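Compression Strength of Reused Single-Wall Cartons After Storage in Damp Air
Project report, Packaging and Materials module
Hạnh Doãn
8 Aug 2018
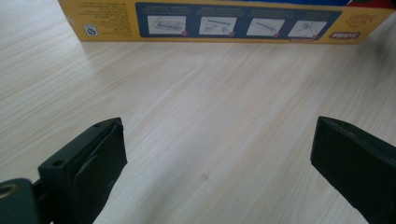 1. Background

Small retailers often send goods out in cartons that have already made one journey. The practice saves board and money, but the strength printed by the maker applies to a new carton kept in dry air. Paper fibres take up water from the air and the bonds between them weaken. A carton that has been opened, flattened and folded again also has worn creases at the corners, where most of the stacking load is carried.

This project measured how much load a reused carton can take before it buckles, and whether a period in a damp store matters more than the earlier use. The work was carried out at the Wandmont teaching laboratory.

2. Materials

All cartons were plain brown single-wall board of one size, bought from Curkik in a single batch. Half were kept flat and unused. The others were packed, taped, sent by van to the Lương shop and back, then opened with a blade and flattened. Any carton with a torn flap or a crushed corner was rejected before testing.

3. Method

Cartons were made up with one strip of tape along the top and bottom seams and left empty. Each was placed between two flat plates on the Zevell press and loaded from above at a constant slow speed. The peak load before collapse was recorded in newtons. The press was set to stop at 1,000 N to protect the load cell.

Damp storage lasted 30 days in a closed cupboard with open trays of water on the lowest shelf. Dry cartons stayed in the laboratory for the same period. Damp cartons were tested within a few minutes of leaving the cupboard.

4. Results

New cartons kept dry gave a mean peak load of 866 N. Reused cartons kept damp gave 317 N, the lowest mean of the four groups. The two remaining groups fell between these values, with new damp cartons weaker than reused dry ones. No carton reached the stop limit.

Dry cartons failed suddenly, usually with a curved crease across one long side. Damp cartons sank slowly and had no sharp peak, so the reading depended partly on when the operator judged that collapse had begun.

5. Discussion

In this batch, damp storage reduced strength more than one trip by van. The result should not be carried over to cartons used several times. Humidity in the cupboard was not logged, and a first set of trials in December was discarded after the cupboard door was found open. Filled cartons were not tested. Stiff contents would carry part of the load, and the figures above would then understate what a stack can bear.

A repeat should use a humidity logger and a fixed rule for the point of collapse, such as a set fall in plate height.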